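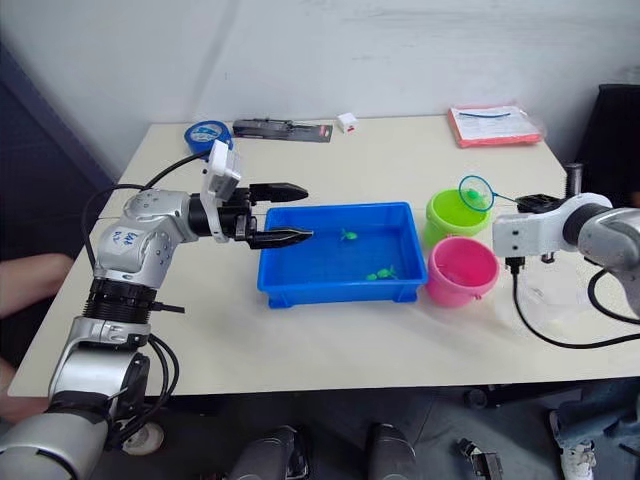 Open day at Sustora, fish sorting demo: who else went?
Forum: Robots at work > Visits and events
Thread 2777

brindness_nurhan
I was at the Sustora open day on Thursday and I want to write down my impressions while they are fresh. The demo which interested me most was the toy fish. Two arms work at one table, there is a tray with water, and the task is to take the fish out with a small net and bring each one to the container of its own color. Green goes to green, pink goes to pink.

It sounds like a game for children, and I think it is one. But I stayed longer at this table than at the palletizing cell in the big hall. A floating fish moves away when the net touches the water, so the arm cannot simply go to the point where the fish was before.

I noted the results because our team at Brindness must decide whether we rent such a pair of arms. During my visit they made 19 attempts and 15 were good. The slowest good one took 112 seconds. Ms. Vondráček, who presented, did not hide the bad ones, and I respected this.

perihan_b
Thank you for the report. Did the arms do it alone, or was a person steering them? At the last event I visited, this was mixed and one had to ask.

brindness_nurhan
I asked. In the morning a person was steering, after lunch it was the trained program. My numbers are only from the afternoon.

ataberk.e
Then 15 of 19 is a weak result, sorry. We had a vision system at Taşdemir that picked parts from a moving belt, and if it missed four in a row of 19 we would have stopped the line before coffee.

brindness_nurhan
They were not in a row! Please read again. Two misses came one after the other, the other two were separate.

ataberk.e
Fair, I read too quickly. My opinion stays the same. A belt is also moving, and we did not need two arms and a net for it.

rozi_h
A belt moves the same way every time, Ataberk. Water does not. I was there also, in the later group, and I could follow it on the screen from the gripper camera. From that side one understands how little space the arms have between them.
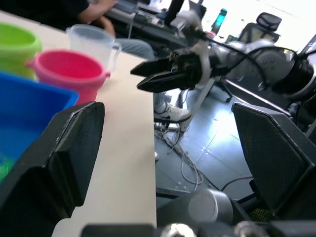

From the gripper side: blue tray at left, the second arm coming in from the right.

perihan_b
This angle is useful, thanks. I did not expect that the fingers take so much of the view. Is the program using this camera too, or only the one from the top?

rozi_h
Both, according to the presenter. She said the top one is for finding the fish and the one at the hand is for the last centimeters. I cannot check this, I only repeat it.

ataberk.e
And what happens when two fish are close together? In a real sorting job this is the normal case.

brindness_nurhan
This was the cause of three of the four misses. The net pushed one fish against the other and both escaped. When the fish were well apart, it went quite smoothly — slow, but smooth. They also told us that the starting positions are not arranged, a person only drops the fish in the water.

ataberk.e
OK, this I find more honest than most demos. I would still not rent it for the price on their leaflet.

perihan_b
Nobody has to rent on the first day :) Nurhan, what would Brindness use it for?

brindness_nurhan
For rinsing and sorting of small molded parts. Now we do it by hand, over a basin. That is why I looked at the water so carefully. I add one more view of the table, and then my notes for those who go to the next session in February.

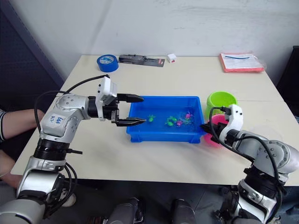
Notes for the February session

1. Go to the small room first. The big hall is full from the opening, but the fish table had a place in front until 11 a.m.
2. Ask which mode is running before you note any numbers.
3. Parking is at the Pradum gate, not at the main entrance. The map in the invitation is old.
4. You may ask for a repeat with the fish close together. They did it for our group without any problem.

rozi_h
To point 3: the Pradum gate closes at 5 p.m., and I had to walk around the whole building to get my car.

ataberk.e
I registered for February. If they let me, I will bring some of our own parts, and we will see how the net likes them.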